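Mon 1 July
By Gualtiero Bassi

Print this story | E-mail this story

Jullville's library board is getting ready to spend real money on robots, and I spent a whole morning listening to people talk about how much.

The plan, which first came up back in March, is for a sorting and tidying setup at the Gandon branch. It would put returned items in bins, clear the reading tables at closing time and straighten up the kids' craft corner. The request on the table is for 40 hand-held grippers over two budget years, so that staff can record everyday chores and the software has something to learn from. A robot arm comes later, if it comes at all.

I'll admit I walked in thinking the arm was the expensive part. The grippers are the part they want to buy first, though, and the quote from Sartori puts each one at $798 with the camera included. Cornau bid too, at a lower price, but its pads and spare screws are billed separately and that got a lot of frowns (mine included, and I don't even have a vote).
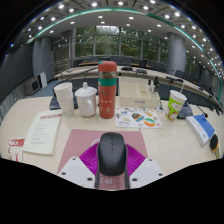 Then there's the stuff that never makes it onto the front page of a quote. Storage cards, chargers, a locked cabinet, somebody's time to check the recordings. The draft sets aside $3037 for all of that in the first year, and a couple of board members thought it was low. One asked what happens when a pad wears out in month two. The answer was that you order another pad, and it takes up to 36 days to show up – so now there's a line for spares as well.

I liked the discussion about what to practice on. The staff want ordinary things on ordinary tables, cups and papers and a computer mouse, and they don't want everything lined up neatly first. Makes sense to me! My own desk has never once been lined up neatly.

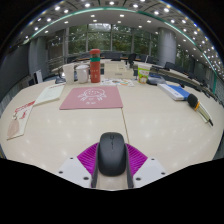

The other sticking point is whether to buy all the grippers at once. Sartori's price only holds for the full order, but the branch manager would sooner start with a small batch, see how staff get along with them and come back for the rest. I'm with her on that one, for what it's worth. We all remember the self-checkout machines.

The board put off the vote and asked both companies for a new quote with the spares written in. Written comments can be dropped at the Gandon front desk or mailed to the main office in Jullville.

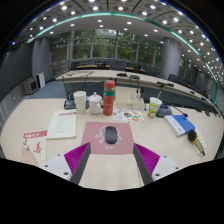
A hand-held gripper, with a computer mouse on its pad just ahead.

3 comments | 12 shares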